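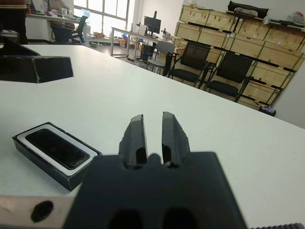

Home | Darkroom | Book Arts | Used & Refurbished | Classes | Contact

Filed under: Book Arts > Presses & Finishing

February 2024
By Chantal Doucette

Vachon Nipping Press, Item 2841

The Vachon is a cast-iron nipping press for people who make books in small numbers and would like them to close flat. It has a platen, a screw, a wheel on top, and a base heavy enough that you will choose its spot in the studio once. After that you'll find you have always liked it there.

We sell it mostly to photographers. They come in for paper, they mention a handmade edition of 20, they ask what everybody uses to press the text blocks, and then they admit they have been using a stack of exhibition catalogs and a paint can. The catalogs work fine until you want the second copy to match the first.

The daylight opening is 6 inches with the screw all the way up, enough for a stack of thin books with boards between them or one very ambitious thesis. The platen takes a landscape book made from letter-size sheets. If you print bigger than that, look at the Fendmont floor press. If you have seen the price of the Fendmont, you may decide your pictures look better small.

Single-thread screw. This is the slow kind. You turn the wheel more times than you'd like and the pressure comes on gradually, so inkjet pages don't slide around on wet paste. The double-thread version goes down faster and we used to carry it. It came back to us a lot.

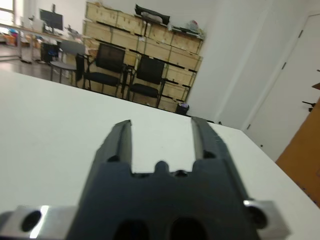
Gripper open, white tabletop beyond.

What comes with it: the press, assembled and greased, a pair of birch pressing boards, a felt, and a four-page manual. The manual was translated by somebody with strong feelings about humidity. Laurier Dufour rewrote the section on adjusting the platen and we tuck his version in the box, on yellow paper, so you can tell which one to believe.

What doesn't come with it: brass-edged boards, a stand, bolts for fixing it to the bench, or a friend with a good back. The brass-edged boards are listed separately under Finishing. Get them if you're making case bindings and want a proper joint groove. For softcovers and accordion books, skip them and buy more paper.

Finish is black enamel, or dark green if the foundry feels like it. You can ask for green in the order notes. We pass every request along and have no influence at all.

Using it with photographic prints

Keep release paper on both sides of anything coated. Baryta papers take a shine from bare boards, and the shine lands on the one page you care about. Matte rag papers are more forgiving but will pick up the texture of a dirty felt, so brush it off now and then. Rocío Jara, who teaches our weekend binding class, has students press a blank dummy made of the same stock before they go near the real prints. Some of them do.

Gelatin silver prints can go in when they're completely dry and mounted. Freshly glued albums should come out after an hour for new blotters, then go back overnight. Leave it alone overnight. People like to give the wheel an extra quarter turn on the way to bed, and that is how glue gets onto the endpapers.

Don't use it to flatten curled fiber prints one at a time. It'll do it, but a dry mount press does it better and we have two used ones from Nondside in the back catalog.

Ordering

The first batch of Dirberg castings is spoken for. The next one ships in March, and a deposit of $1000 holds a press from it. The balance is due when we call to say it's on the dock. Deposits are refundable until then, less whatever the card company keeps for its trouble.

Freight is quoted by zip code. Curbside delivery means the curb: the driver lowers the pallet, admires your stairs and leaves. Inside delivery costs more and has to be arranged ahead, so tell Mervin Gosselin about steps, narrow doors and freight elevators that only work on certain mornings. 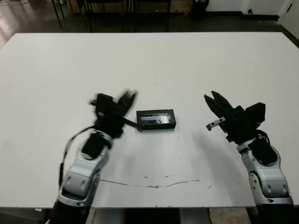
He'll also want the height of your bench. Anything much above the waist makes the wheel awkward to turn, and a folding table is out of the question however sturdy it felt at the store. A low workbench bolted to the wall is good. So is an old flat file, if you can live without opening the top drawer in a hurry.

Local customers can pick up at the loading door by appointment. Bring a truck or van, and blankets if you're fond of the truck.

Replacement parts: wheels, screws and platen bolts are in stock. Bases are not, and we'd be curious to hear how you broke one.

Related: Brass-Edged Boards | Unprinted Blotters, Pack of 20 | Weekend Binding with Rocío Jara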